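Can we talk about musicians showing up on TV shows? I love it, mostly. I will sit through an entire season of a hospital drama I gave up on years ago if somebody tells me the bass player from a band I saw in college is going to be wheeled in with a broken leg. But I have some complaints, and my sister is sick of hearing them, so now it's your turn.

My biggest one is the wink. You know the one! The singer comes on as a plumber, and within 50 seconds another character says a song title out loud and everybody grins. It yanks me right out of the story. When Signe Sundqvist turned up on Hopkin last November, she played a tired night clerk, had maybe four lines, and not one person hummed anything at her. I didn't even recognize her until the credits (I went back and watched it twice).

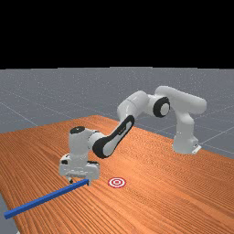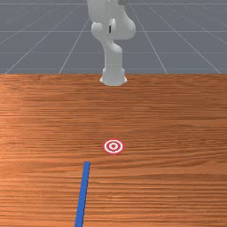 Compare that to what Trudik did with the guys from Borkik. They got an apartment number, 754, that was a joke about their first tour van, plus a dog named after the drummer, plus a bar scene where the jukebox played their own single. I own that single! I paid too much for it! And I still rolled my eyes so hard I missed the next scene.

I get why writers do it. They're fans, and they've got their heroes standing right there by the snack table. I'd probably cram in 100 references myself and get fired by lunch. But fans will find the jokes anyway. Put one on a license plate in the back of a parking lot and some kid on a message board will have it by 9 p.m.

So, please, let them act a little. Jindik's singer has wanted to play a villain forever, and I'd watch her poison a whole town.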